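Harngate Streaming Help, Community Support
Ticket 4000: Rustley season 4 plays out of order, and subtitles lag in the finale
Status: Resolved
Opened: 30th September

Original message

Hi there, and thank you in advance to whoever picks this up! I've been a happy subscriber since the very first season of Rustley, and my sister and I are doing a full rewatch before the new episodes arrive in January. Everything went beautifully until we reached season 4. The episode where the ferry goes down (you know the one, I still can't hear that theme music without reaching for a tissue) finished, and autoplay took us straight to the courtroom episode. That skips the whole hour in between, so a character we had just seen waving from the dock was suddenly on trial and we were both completely lost.

On top of that, the subtitles in the finale come in late. It starts out fine, and then after the opening credits every line shows up well after the actor has said it. My sister relies on them, so this one matters more to us than the order does.
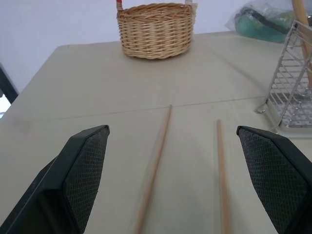

What I've tried so far: closing the app and opening it again, signing out and back in, and turning subtitles off and on during the episode. I also unplugged the Thevar box from the wall for a while, which fixed a different problem last winter, but no luck this time. The finale plays perfectly on my phone, subtitles and all. The skipped episode is there too if I go looking for it in the list, so I know it hasn't been taken down.

Reply from support

Hello, and thank you for such a thorough write-up! You've saved us both a lot of back and forth. These are two separate problems, so I'll take them one at a time.

The episode order is on our side. Season 4 was loaded with the original broadcast order, and the network held one episode back that year. I've passed it to the catalog team. Until it's corrected, please pick episode 17 from the list by hand when the ferry episode ends.

For the subtitles, could you open Settings, then Playback, and tell me whether "Match frame rate" is on? If it is, please turn it off, go back to the home screen, and start the finale from the beginning. Resuming partway through keeps the old timing.
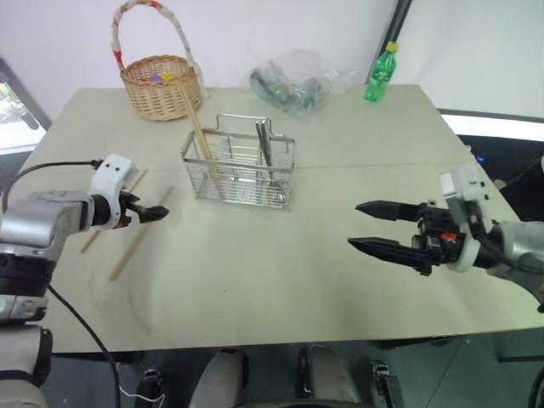

If that doesn't help, go to Subtitles in the same menu and change the style from Clanetti to Standard. The Clanetti style is the pretty one with the soft shadow, and it has been slow to load on older Thevar boxes.

Follow-up from customer

It was on! I turned it off, started from the beginning like you said, and the subtitles were still a touch late, so I switched to Standard as well and now they're right with the voices. We watched the whole finale last night and cried at all the same places. I do miss the nicer lettering a little, so if there's ever a fix for that I'd love to hear about it.

Reply from support

I'm so glad you got your finale! The episode order has now been corrected, and autoplay should follow it once you've restarted the app. I've added your note about the Clanetti style to the open report for Thevar boxes and will mark this ticket resolved. Enjoy the rest of the rewatch, and give our best to your sister.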